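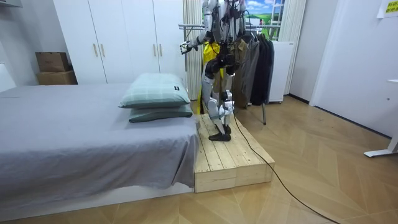 Checking blood sugar at home during pregnancy goes more smoothly when the supplies have one fixed place. Keep the meter, strips, lancets and logbook together in a shallow tray. A bedroom with a white wardrobe near the bed has a good spot for it: a wardrobe shelf at shoulder height, where no bending is needed late in pregnancy.

Wash your hands with warm water and dry them fully before each test. Fruit juice on a fingertip can raise the reading.

Leave strips in their own tube with the lid shut – never in the bathroom. Write the opening date on the tube in marker.

Set a phone alarm for each test your clinic has asked for. A second alarm 20 minutes earlier helps if you tend to nap.

Used lancets go in a sharps container, out of children's reach. Take the logbook to every prenatal visit, even if some lines are blank.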